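Robots for kitchen chores, are we there yet?
Home Automation > General > page 1 of 1

drernside_mike
5 September 2019
Saw the Fletent demo clip going round. Arm puts a cup on a shelf, everybody claps. 80 takes to get it, I bet. My question, can any of these do a real chore today? Not vacuuming. I mean refill the flour jar, lid back on, wipe up.

potlid
No.

gearhound59
Depends what you call a chore. We have an arm at the shop that loads the same part into the same fixture 1000 times a shift, never complains. Move the fixture an inch and it's a statue. Kitchens move an inch every day.

sunporch
My mother in law moves everything a foot, so good luck to it

Vukcevic_fan
Disagree with potlid. Picking up jars is basically solved. Glass was hard for the cameras, I'll give you that, but a decent two finger gripper will hold a jar fine. It's the lid. Twisting needs one hand to hold and one to turn and you have to feel when the thread bites.

potlid
"basically solved" lol. Solved on a clean table with three jars on it. Try my pantry.

gearhound59
^ this. Also pouring. Sugar pours one way, brown powdery stuff clumps, you tap the jar without thinking about it. Who programs the tap?

Vukcevic_fan
You don't program it, you show it. Person does the job with the gripper in their hand, over and over, machine learns from that. Thats the whole point of the newer stuff.

drernside_mike
How many times is over and over

Vukcevic_fan
Drestovura said 169 runs for one task on their page. One task, one kind of jar. So yeah, not tomorrow.

potlid
So somebody refills a jar 169 times so that a robot can maybe do it once. I could of just filled the jar.

sunporch
I'd still buy one if it did lids. Bad wrists. I don't care if it takes ten minutes

gearhound59
Fair, hadn't thought of that. For wrists a cheap electric lid opener beats any arm though, got one for my dad.

Vukcevic_fan
Ok for anyone who thinks it's all fancy labs. Ordinary jars, ordinary lids, grippers held by hand, cables everywhere:
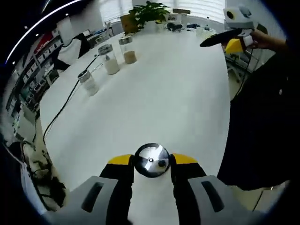 Similar threads
Lid openers that work on wide jars
Shop arm keeps dropping parts, help
Robot mop vs. plain mop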